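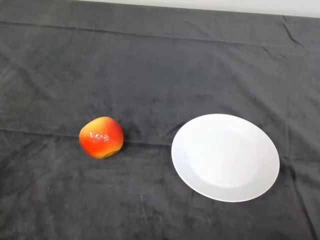 # The Skillow Street Account

Rosalie Hollenstein had been saving for 38 years and had told one person, and he was dead. The account was at Prika Credit Union, on the corner of Skillow Street, next to the shop that used to sell uniforms. She had opened it the week she started at the cannery. The first deposit was two dollars. She still had the passbook, though the branch had stopped stamping them.

Her niece Rebecca drove her in.

"Do you want me to come in with you?" Rebecca asked.

"If you like. You'll have to sit through it."

They were shown to a small office at the back. The man at the desk was named Junpei Morikawa and he had a cold. He apologised for it and asked how he could help.

"I'd like to know what I have," Rosalie said. "All of it, in one number."

He typed for a while. Rebecca looked at the calendar on the wall, which was still on February. She had borrowed money from her aunt once, for a transmission, and had paid it back in instalments in an envelope. She had felt bad about every one of them. Her aunt had the same winter coat she'd had when Rebecca was in high school. She bought day-old bread and froze it.

"There's the savings account," Junpei said. "Then the term deposits, those roll over. And the Endari shares."

"What are the Endari shares?" Rebecca said.

"It was Mösli back then," said Rosalie. "The cannery. They let us buy in through our pay, and then Endari bought them out. I ticked a box."

"You ticked the box to reinvest the dividends," Junpei said. He turned the screen so she could see it.

Rosalie put on her glasses. She read the number, then took a pen from her purse and copied it onto the back of the passbook, checking each digit. It was a little over a million dollars. Rebecca read it as well and then looked at the floor.

"Is that before tax?" Rosalie asked.

"Before tax, yes. You'd owe something on the shares if you sold. I'd want you to talk to an accountant before you did anything."

"I have one. Kilian Kofler. He does my return for 118 dollars."

"Does he know about this?"

"He knows about the slips I give him. I give him all of them. He's never added it up for me and I never asked."

Junpei blew his nose. He said most people in her position liked to have a plan, and he could book her with someone at head office who handled larger portfolios. She said no thank you. He asked whether she had a will. She said she had one, and that it was out of date, and that this was why she had come.

In the car Rebecca didn't start the engine.

"You could have had the furnace done," she said.

"The furnace works."

"It works when you hit it."

Rosalie put her purse on her knees. A bus went by and splashed the windshield.

"Suqin Cai and I started the same day," she said. "She was on the labeller and I was on the lids. She said we should each get to a million. We were on lunch. I don't think either of us knew how many zeros it was, we had to write it out. She said whoever got there first had to buy the other one dinner."

"Did she get there?"

"She had four kids. She got to her house, paid off. I think she stopped counting after that." Rosalie took her glasses off and folded them. "Your uncle knew. He thought it was funny. He used to ask me how the million was coming along, and I'd say slowly."

"Does Suqin know?"

"I only found out myself just now."

Rebecca started the car. She asked whether they were going home and Rosalie said no, turn left at the lights. They drove out past the arena and the tire place to a street of low brick houses. Rosalie had Rebecca pull up at one with a green door. There was a walker on the porch, and the lights were on in the kitchen.

"What are you going to do with it?" Rebecca asked. "The rest of it, I mean. After dinner."

"Some for you. Some for her kids – the youngest one is still renting. I'll have to sit down with Kilian." She undid her seat belt. "I might do the furnace."

She went up the walk slowly, holding the rail. Rebecca watched her knock. When the door opened the two women talked for a minute on the step, and then Rosalie took out the passbook, turned it over and held it up to the porch light so that Suqin could read the back.

Suqin read it twice. Then she went inside to get her coat.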